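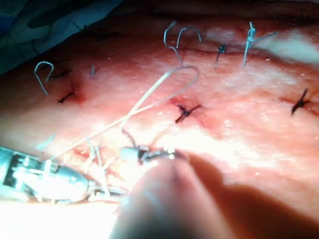
Wiklow is a home-built suturing robot made in a shared workshop by Kylie Kerslake, a retired upholsterer, and a changing group of helpers. It was begun as a machine for mending tents. The change of purpose is usually dated to 18th March, when the group's last tent was declared beyond help.

Design

The robot consists of an arm, a gripper with rounded fingertips and a small wrist camera. It works with an ordinary needle driver and curved needle, which the builders considered cheaper than inventing new ones and considerably quicker to replace. The arm was cut from shelving bought for the workshop's library, a project that has not been heard of since.

Control is handled by Gimik, a program written by Boonyarit, another member of the workshop. Gimik plans each stitch as a separate job: pick up the needle, pass it through both edges, draw the thread, tie and trim. Its manual runs to 33 pages, six of them on knots. Early versions could be stopped only by unplugging the kettle, with which the robot shared a socket.

Use

Wiklow places interrupted stitches, each tied off on its own, so that one bad knot need not undo its neighbours. A single stitch takes up to two minutes, excluding arguments. Long thread tails remain a known weakness, as they tend to curl up in front of the camera and be mistaken for the needle.

Name

Kerslake wanted to call the machine Dusositz. The workshop's label printer had a limit of six letters.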